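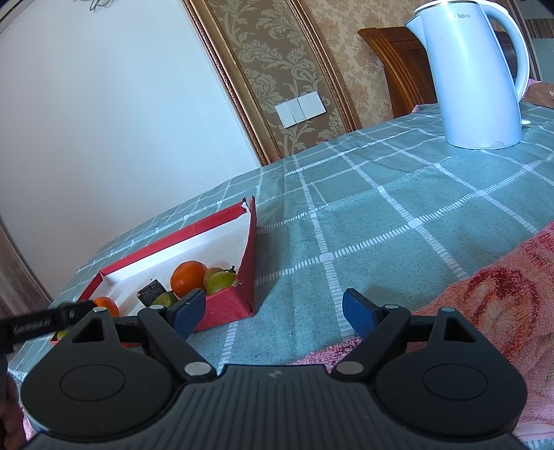

Castbridge Field Methods, Section 5 author and maintainer of the Fledero hand-held guide

5. Recording a box-and-cloth session

This section covers the produce task used in the Odoi comparison. Charge the gripper and finish the calibration in Section 4 before you begin.

5.1 Setting up

1. Spread a patterned cloth over the work surface. Tracking drifted more on plain white sheets, and those runs were dropped from the results.
2. Set an open box on the cloth with one long side toward you.
3. Put the produce in the box. Mix sizes and colors. Oranges next to green fruit are a good start.
4. Leave household items in the background where they are. Do not move furniture between episodes.

Note: A worn or torn box is fine. Change boxes only between sessions, and write the change in the session log.

5.2 Recording an episode

1. Hold the gripper still over the cloth for 2 seconds with the fingers open.
2. Move to one item at an even speed. Bring the pads to either side of it before closing.
3. Lift, move across the wall of the box, and release on the cloth or in the box, depending on the task card.
4. Open the fingers fully and back away before you stop recording.

Caution: Do not drag an item up the wall of the box. The pads can twist on their mounts, and the finger width reading will be wrong for the rest of the session.

Keep your free hand and any cable clear of the fingers. A hand at the border of the view does not spoil an episode. A hand that touches the produce does.

5.3 How many episodes

The method needs 200 episodes per layout. In the Odoi comparison, policies trained on a single layout did well on that layout and poorly elsewhere. Splitting the same 200 across 5 layouts gave lower scores at home but held up better when the box was turned. We have not tested more than 5.

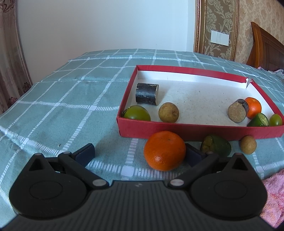
Nimgate wrote back on the draft of this section that its operators got usable results with only 38 episodes per layout, as long as every episode began with the gripper in a different spot, and asked that the 200 be listed as a recommendation. The figure stays as a requirement for runs that will be compared with ours. For practice runs, use whatever number you like.

5.4 Ending the session

1. Stop recording and wait for the file count to settle.
2. Play back the first and last episodes.
3. Mark failed grasps as failed. Do not delete them, as the training script reads them separately.

If the file count does not match the log, see Section 7.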